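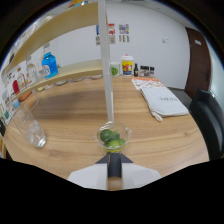
Endov Racing Signs Ghizlane Belkadi for Full Supersport Season

MUTMONT – Endov Racing is very happy to announce that Ghizlane Belkadi will ride for the team in every round of the coming Mutmont Supersport Cup, on a machine prepared from the ground up in our own workshop. The agreement was signed in May, after a private test that went so well that our mechanics were still talking about it over supper, and it covers the whole championship along with all winter testing.

Many of our followers will already know Ghizlane from the club races, where she has built up a loyal crowd on the hill above the last corner. She began on small dirt bikes, moved to the pavement in her teens, and last year finished on the podium in four of the seven rounds she entered, riding a motorcycle that she largely looked after herself. She will carry the number 13, a choice that caused a little discussion among the more superstitious people in the garage (and we have a few of them!) but which she has worn since her very first race and has no wish to give up.

"I have wanted to ride for a team like this since I was old enough to read a results sheet," said Ghizlane Belkadi. "At the test I came in after my first run and the crew had already thought of the three things I was about to complain about. We changed the front end a little, I went back out, and I was smiling inside my helmet for the rest of the afternoon. I know there is a lot to learn, especially in qualifying, where I have never been as quick as I should be. But I feel at home here, and that counts for a great deal when you are trying to brake later than is comfortable."

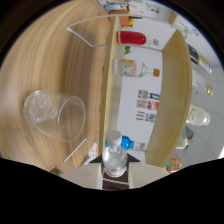

The test took place over two days at the Brito circuit, which has a long back straight and a tricky downhill section that tends to show up any weakness in a chassis. Ghizlane completed 300 kilometers in all, most of it on used tires, and improved her lap time in every session except the last one, when the wind got up and the team decided to practice starts instead. The data gave our engineers plenty to work with over the coming months, and a new rear linkage is already on the drawing board as a result.

Team manager Halina Piątek, who has been with Endov Racing since its earliest days in a rented barn, had been following Ghizlane's progress for quite a while before picking up the phone.

"I first saw her in a wet race two seasons ago," said Halina Piątek. "She started near the back and simply picked her way forward, one rider at a time, without a single move that made me hold my breath. Afterward I went over to say well done, and she wanted to talk about gearing for twenty minutes. I drove home thinking that we had to find a way to bring her in. It took longer than I would have liked – these things always come down to budgets – and I am so pleased that we can finally say it out loud. We are not going to put a number on what we expect in the first few rounds. I would like her to enjoy herself, finish the races, and give us honest feedback, and I believe the results will come along with that."

The signing was made possible by a renewed agreement with Bonance, the family-owned maker of workshop tools and stands, which stays on as the team's main partner for another two seasons. The Bonance name will appear on the fairing, on the riders' leathers and on the side of the transporter, which is getting a fresh coat of dark blue paint as we write this. We are truly grateful to everyone at the company for their patience and good humor, including during last year's difficult middle stretch, when we seemed to bring home more broken parts than trophies.
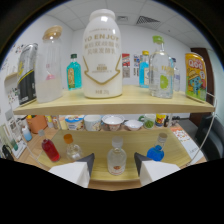
Meet the Team at the Open Workshop Evening

Before the season gets under way, we would love to welcome our supporters to the workshop in Mutmont for an evening with Ghizlane, Halina and the whole crew. Doors open at 6 p.m. The new bike will be uncovered at 7, followed by a question and answer session and a chance to watch the mechanics carry out a full wheel change at racing speed. Children are very welcome and may sit on last year's bike for a photograph.

There is room for 500 guests, and entry is free for members of the supporters' club. Everyone else is asked for a small donation at the door, all of which goes to the circuit's trackside medical fund. Parking near the workshop is limited, so a shuttle will run from the Brito circuit parking lot every 20 minutes, with the last one back at 10:30 p.m.

About Endov Racing

Endov Racing is an independent motorcycle road racing team based in Mutmont. It builds and maintains its own machines and competes in the Mutmont Supersport Cup.

Media Contact

Interview requests and requests for accreditation may be sent to Halina Piątek at the Endov Racing team office.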